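Lanholm CT-9 benchtop caliper and height gauge set: long-term review
January 3, 2022

The CT-9 is sold as a budget inspection set for small workshops. The box holds a digital caliper, a digital height gauge with a carbide scriber, a setting block and a data cable. Lanholm lists it against the Sulunano set, which costs 70 pounds more and has a granite base in place of a cast iron one. I bought mine at full price in March and have used it most working days in the Tolinport workshop, mainly on turned parts in acetal, aluminium and free-cutting steel.

Caliper

The jaws were parallel on arrival. Held up to a lamp and closed gently, they show no light along the full length. Checked against gauge blocks at three points in the range, the readings agreed to within the last digit. The same check last week gave the same result at two of the points and was one digit out at the third. That is inside the stated tolerance.

The slide action is the best part of the tool. It is even from end to end and the gib screws have not needed touching. The thumb roller is less good. It has a little backlash, so fine approach is easier if you ignore it and push the slide directly. The lock screw shifts the reading by a digit when tightened hard. Tighten it lightly and the reading holds.

Depth measurement is ordinary. The rod is thin and will flex in a deep bore if the beam end is not square on the face. Anyone who measures deep bores often should buy a proper depth gauge.

Height gauge

The base is ground flat and sits without rocking on our surface plate. The column is stiff enough for marking out, and the scriber clamp holds its position under normal pressure. The fine adjustment wheel is too small and has a shallow knurl, which is awkward with oily fingers.

Zeroing takes two presses. The origin is lost when the battery is removed, as expected, but it is also lost if the display is knocked hard enough to break contact for a moment. This happened to me twice before I bent the battery spring outwards. The battery door is held by a screw with a very small head, and I would keep a spare.

The scriber is sharp and has stayed so. It has no protective cap. The case has a slot for it, but the foam is loose and the tip works through into the compartment below. I have lined mine with a strip of leather.

Display and data output

Both displays have large digits and good contrast from the front. From above, contrast falls off quickly, and this matters more on the height gauge because one tends to stand over it. There is no backlight. Switching between inches and millimetres is done with a button next to the zero button, and the two feel identical. I have pressed the wrong one many times.

The cable sends a reading to the computer as if typed on a keyboard, so any spreadsheet will accept it. No software is needed. Press the button on the plug and the figure appears in the selected cell. It has logged one batch of 2000 spacers without a dropped reading. The cable itself is stiff and pulls at the caliper in use, so I hang it from a hook over the bench.

Batteries

The caliper has used 3 cells since March and the height gauge one. The caliper wakes on any movement of the slide, including movement in a drawer. Locking the slide before putting it away helps. Lanholm gives no figure for battery life.

Manual and calibration

The manual is a folded sheet with small print and one exploded drawing. It gives no adjustment procedure for the gibs. The certificate supplied is a general conformity statement with no individual readings, so a workshop that must show traceability will have to pay for calibration on top. Add that to the price before comparing it with the Sulunano, which comes with a reading sheet for each instrument.

Verdict

Good slide, sound base, accurate enough for general turned and milled work. Poor button layout, poor case, weak battery contact on the height gauge. I would buy the caliper again by itself. The height gauge is acceptable at the set price and poor value if bought separately.

Rating: 3 out of 5

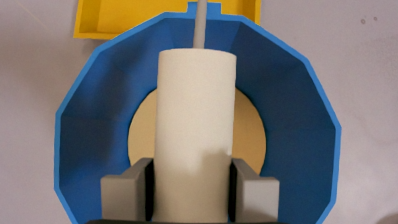 Long: Did you check the height gauge against blocks as well, or only the caliper? Mine was fine low down and read two digits high near the top of the column. Lanholm swapped it, and the replacement is good over the whole range. Agree about the buttons. I put a dab of nail varnish on the zero one.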